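Demonstration collection (robot learning)

From Plidanthorpe, the open reference on applied automation

Demonstration collection is the recording of example tasks for use in training a robot control policy. A person guides one or more robot arms through a task from start to finish while the system stores joint positions, gripper openings and camera images. The stored examples are called demonstrations or episodes. A learning program is later trained to predict the arm's next movement from the images and positions it has at each moment.

Contents
1 Methods
2 Procedure
3 Variation
4 Quality control
5 Two-arm tabletop stations
6 See also

Methods

The most common method for small arms is leader-follower control. The operator moves a light, unpowered or weakly powered arm by hand, and a second arm of matching shape copies its joint angles. In two-arm work there are two leaders and two followers, one pair for each hand.

Other methods include hand guiding, in which the operator pushes the working arm itself, and control by a handheld device such as a game controller. Hand guiding needs no extra hardware, but the operator's hands often appear in the camera images and must be kept out of view or edited out.

Procedure

A task is first written down as a short instruction, for example "put the blocks in the bowl." The instruction states what counts as finished. The operator then practices until the motion is steady, and practice runs are normally discarded.

Each episode begins with the arms in a rest position and the objects placed on the work surface. Recording starts on a key press or foot pedal. When the task is done the operator returns the arms to rest, stops the recording and marks the episode as a success or a failure. The objects are then moved to a new starting layout.

Episode length depends on the task. Simple sorting episodes are often limited to 90 seconds, after which the recording stops and is marked as incomplete. The Flonuneck block set, a collection of tabletop sorting tasks, holds more than 4,000 episodes recorded under this limit. Its first release, in March, covered single-arm tasks only.

Variation

A policy trained on identical layouts tends to fail when an object is moved a short distance. Collection plans therefore call for changes between episodes. Objects are turned, spread out or pushed together, and containers are shifted. Some plans also change the lighting and the order in which objects are picked.

Blocks that touch or lean on one another are harder to grasp than blocks standing apart. The Jutance guidelines ask for both kinds of layout in every session, with a minimum of 300 episodes per task before training begins.

Quality control

Recordings are reviewed before use. Common grounds for removal are dropped camera images, a gap in the joint data, and long pauses in which the arm does not move. Failed grasps followed by a successful second try are usually kept, as they show the policy how to recover. Episodes in which the task was never finished are stored separately.

Two-arm tabletop stations

Many collections are made at fixed stations with 2 arms mounted side by side at the front of a flat surface. Plain walls on the sides and back keep unrelated movement out of the images. The Adams layout is one such arrangement. A fixed camera covers the whole surface, and a camera near each gripper gives a closer view of the object being handled.

Cables are tied along the arm links with enough slack for the joints to turn. A cable that is too tight can pull on a connector, and one that is too loose can pass in front of a camera. 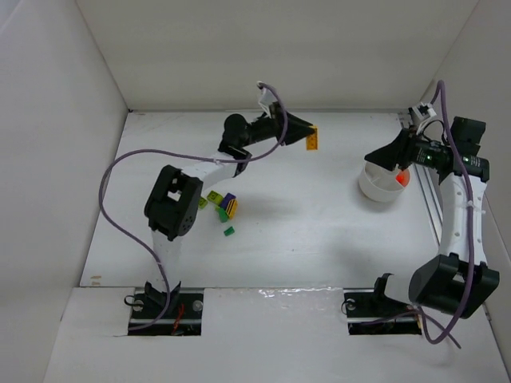 Block task at a two-arm station. The left gripper holds an orange-yellow block; a round white bowl sits beneath the right gripper.

In single-object tasks one arm may do all of the handling while the other stays still. The idle arm is recorded in the same way as the active one, so that the policy also learns when an arm should not move. Handover tasks, in which one gripper passes an object to the other, need closer timing and are usually collected by more experienced operators.

See also

Imitation learning
Leader-follower control
Episode labeling
Gripper calibration

This page was last edited on December 3, 2024.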